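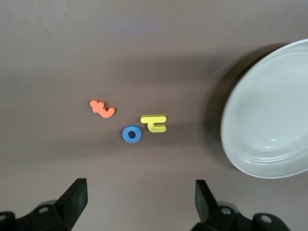
Parallel gripper for soft parts – stock fingers or Pallomano pads?
Arms and Grippers board

roelh
Feb 13, 2025
I'm comparing two sets of fingertips for picking foam letters off a table and putting them on a plate. Same arm, same wrist camera, same controller settings. One set is the flat black tips I have now, the other is the Pallomano silicone pads. 40 picks each, letters moved by hand between picks. Flat tips dropped 3, silicone dropped none, but the silicone didn't let go cleanly over the plate 20 per cent of the time. Anyone else had this?

gerrit_vb
Yes. Silicone clings to foam. Dust the pads with a bit of talc, or open wider and faster on release.

bkuipers
I wouldn't use talc anywhere near a wrist camera. I did and spent an evening cleaning the lens.
What is your closing force? Most drops I get with flat tips are from squeezing too hard, so the foam bows and pops out.

roelh
Lowest setting the Funov controller allows. The o is fine from any side. The t is the awkward one, as it depends whether you get it across the stem or the crossbar.

Ans D
Then you're testing the grasp angle as much as the tips. With the t lying at a slant and the yellow one right up against the blue ring, a finger has very little room to go down between those two. I'd run single letters first and do the cluster separately.

bkuipers
Disagree. Clusters are what you get in real use. If a tip only works on single letters I don't want it.

Ans D
Fine, but he won't know which part failed.

gerrit_vb
Both, then. It's only another 40 picks.
Roel, does the plate give you trouble? Mine is glazed too and the shine upsets the depth reading, so the arm lets go too high.

roelh
A bit. There's a glint in the well. I've fixed the release height by hand for now.

jasper_d
Fixed height is what I use as well. Thinner silicone might help with the sticking – I cut mine down to half and they release better, though they wear sooner.

roelh
Will try thinner pads and single letters, then post the numbers.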